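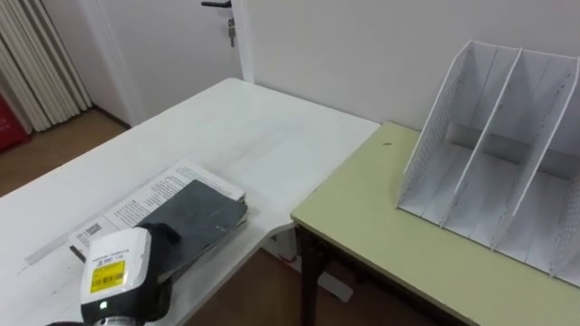

Book Handling Workstream: Progress Report to the Sibiya Fund
Reporting period ending Mar 11, 2019
Prepared by the project office, Lilau

1. Purpose of this report

The grant agreement requires a written account of each external demonstration. The period covered one such event, the open day at the Grerkau site. The report sets out what was shown, what the visitors asked for, the state of the work plan and the spending position. Technical detail on the hand controller was given in the previous report and is not repeated.

2. Demonstration task

The task selected for the open day was the transfer of bound books from a work surface to a desktop file organizer. It was chosen from the list in Annex B of the agreement on three grounds. The objects are ordinary office items, the setup fits in a room with normal furniture, and a visitor can judge the result without instruction.

The layout used two tables placed against each other. Books and printed matter were laid on the white table. The organizer stood on the yellow-green table to the right, which is the lower of the two. The height difference was kept on purpose, as the Ponholm partners had asked for a layout that did not assume a single work plane.

The most demanding part of the task is the first contact. A closed book lying on paper offers little to grip, and the sheets underneath tend to move with it. The procedure specifies a fingertip press on the cover, then a shift to the edge, then the lift. Visitors were told the sequence in advance so that pauses between stages would not be read as faults.

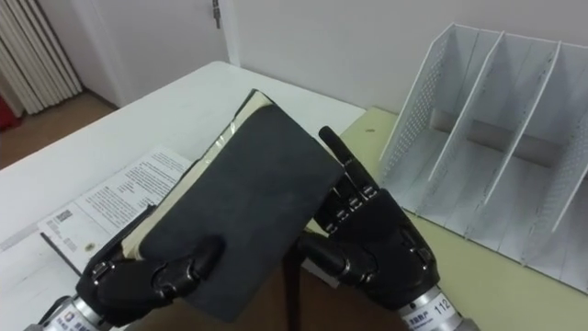 Lilau Project Reports, Issue 9, page 2

Once a book is lifted, its orientation has to be corrected before it can go into a slot. A soft or partly open book is harder to hold at this stage than a rigid one. The current method supports the lower edge with one hand and steadies the side with the other. It is slower than a parallel clamp, but it leaves both hands free to adjust their hold while the book is in the air.

3. Conduct of the open day

The session was run in blocks with a short briefing before each. Visitors stood behind a floor line on the near side of the tables. An operator held the stop control throughout, and a second member of staff answered questions. No change was made to the software during the day. Parameters were frozen the evening before and the configuration was archived under the milestone 3 label.

Attendance was capped at 100 by the building rules, and registration closed when the cap was reached. The audience was mainly from records offices, public libraries and technical colleges. Ponholm sent a delegation, who stayed for the closing discussion.

Two changes were made to the printed program. The talk on calibration was moved to the morning, and the tour of the Grerkau workshop was shortened to keep the corridor clear.
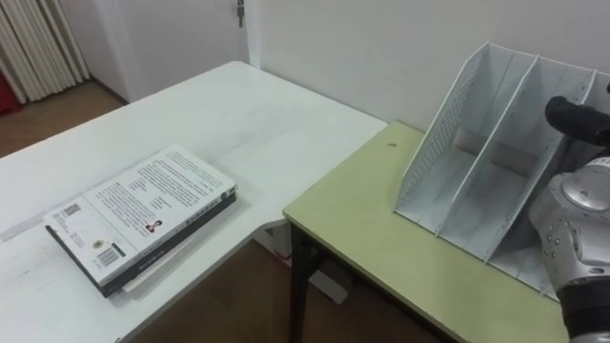
4. Visitor comments

Comment cards were collected at the exit. The points below came up most often and have been entered in the requirements log.

Speed. Several records offices asked for a cycle time they could compare with manual filing. The project has not set a target for speed and does not propose to do so before the reliability work is complete.

Damage. Library staff asked how fingertip pressure on covers is limited. The limit is set in the hand controller and is the same for all objects. A request for per-object limits was noted and will be costed.

Mixed stacks. Visitors wanted to see books of different sizes and cover finishes taken from one pile. This is within scope for the next period.

Labels. A smaller number asked whether printed codes on covers could be used to choose the slot. This is outside the agreement. It could be added as a variation if the Fund wishes.

5. Work plan

Work packages 1 and 2 are closed. Work package 3 continues, with two items open: recovery after a dropped book, and placement in a slot next to one that is already occupied. The second depends on revised wrist limits, which are under test at Lilau.

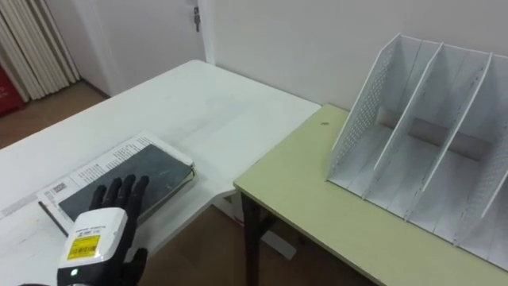
The drop recovery item is behind plan. The delay comes from the time taken to prepare the open day, which was underestimated in the original schedule. The new completion month is May. No other dates are affected, and the reserve in the plan covers the difference.

6. Spending

Costs for the open day were charged to the dissemination line and were within the amount approved. Travel for the Ponholm delegation was paid by Ponholm. One transfer is requested, from equipment to staff time, to cover the additional test work described in section 5. The form is attached as Annex C.

7. Decisions requested from the Fund

a. Approve the transfer in Annex C.
b. Confirm May as the completion month for drop recovery.
c. State whether code reading should be costed as a variation.

A reply on item a is needed first, as the test bench at Lilau has to be booked ahead.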